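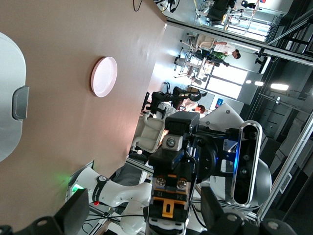

Trodbridge supper club to open four evenings a week

Mar 27, 2022

The Trodbridge community supper club is growing again! After a winter in which every sitting was full, the club will open its doors on four evenings a week from the start of June, up from two, and will add a second sitting for families with young children.

The news was given to members at the spring meeting in the old chapel hall on Brotcombe Road, where the club has cooked and served since it began. There was a good deal of clapping, and then a good deal of talk about potatoes.

For anyone who hasn't been, the idea is simple. You turn up, you sit wherever there's a chair, and you eat what everyone else is eating. There's a soup, a main dish and something sweet, and you pay what you can into the tin by the door on your way out. Last year the club served its highest number of meals yet in a single month – 1000 in December, helped along by two very busy Christmas lunches and a carol evening that went on far later than planned.

Nisha Awasthi has run the kitchen for three years and was plainly delighted by the plans. "We've had people waiting in the porch with their coats on, hoping for a space, and I hate sending anyone home," she told the meeting. "Four evenings means we can say yes a lot more often. It also means I need more people who can chop an onion, so please don't all leave by the back way!"

The hall seats 66 at a squeeze, and that won't change. What will change is the timing. The first sitting will begin at five o'clock, with smaller portions for children and a corner set aside for prams. The second will start at seven, as now, and run until the plates are cleared. Anyone who likes a long chat over pudding should pick the later one.

Much of the food will come from closer to home this year too. Lokismont, the market garden on the hill above the town, has promised the club a share of its summer crop, starting with broad beans, new potatoes and salad leaves, and moving on to courgettes (so many courgettes, if last summer is anything to go by). In return, club members will lend a hand with picking on Saturday mornings, and there's a tractor ride for any child who fills a bucket.

Bread will still be baked in the hall by Mohammed, whose seeded loaves have a following of their own. He plans to run a bread morning once a month for people who want to learn, with room for 12 at a time. Names are already going down on the sheet for the first one, and he has asked beginners to come along without worrying about making a mess. Flour and tins will be laid on. Just bring an apron and something to carry your loaf home in.

There was plenty of debate about the menu. A strong group at the front wanted more curry, and they seem to have won, with a curry night agreed for the first week of each month. The cheese and onion pie stays. The liver does not, after a show of hands that took very little time. A vegan main dish will be cooked at every sitting instead of only on request, and there were cheers for that as well.

The new evenings are being paid for by a grant towards heating and fuel, together with the takings from last autumn's quiz and the second-hand book stall. That money will also go on a second oven, which will make a huge difference on busy nights. At present the crumbles have to wait for the pies to come out, and anyone who has sat through that wait will know how good the kitchen can smell when you're not yet allowed to eat.

Getting there should be easier as well. The evening bus from the lower end of town now stops outside the chapel, and lifts can be arranged for people who find the hill hard going. Ask at the hall or leave a message on the club's answerphone before noon on the day. Step-free entry is by the side door, next to the bike racks, and the hearing loop has been mended.

Help is wanted in all sorts of jobs, from peeling and washing up to laying tables, writing the menu board and walking people back to the bus. You don't need to be able to cook, and you don't need to come every week. New helpers eat free on the nights they work, and there's usually a bit of cake to take home. People aged 14 and over can join in with a parent or carer, and several pupils have used their time in the kitchen towards school awards.

Before all that there's an open afternoon to look forward to, with tea, music from the Brotcombe ukulele group and a chance to taste some of the new dishes and vote for your favourites. The pudding vote looks like being a close one – rhubarb crumble against treacle tart, with a late push for rice pudding. Entry is free and everyone is welcome, so come hungry.

Bookings for the early sitting open in May. The later sitting will stay first come, first served.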